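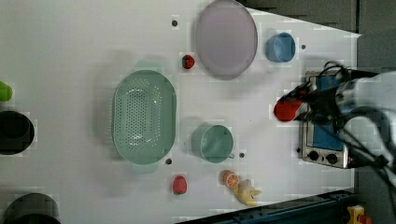 I spent most of Saturday on a folding chair at the top of the Drostach climb, so forgive me if this item is a bit windblown. The spring road race was back on its old course, and 63 riders signed on, which is more than I expected after two thin years.

For anyone new to the club, Drostach is the long one with the false flat in the middle. My computer had it at 3,214 feet of climbing for the full loop, though it always reads a little high on me. The first time up, everybody stayed together and looked pretty cheerful! By the second lap the wind had swung around and the group was in pieces all the way back to Skaren.

We got a break of four, then two, and it came down to a sprint by the feed store. I was still up the hill and missed it completely (I heard it over the radio, mostly static). Results are posted at the clubhouse, and if your time looks wrong please tell the timing desk before Friday and don't wait for the next meeting.

One more thing about the descent. We had a couple of riders cutting the center line on the left-hander, and the officials were not happy. The road is open to traffic on that side, folks. I'd hate to lose this course over it, we worked hard to get the permit.

Entry fees and the raffle brought in $2,082, and that goes to the junior bikes. The juniors ride again in around 15 days, on the short circuit, and I still need two people for corner duty. Bring a warm jacket, and email me if you can make it.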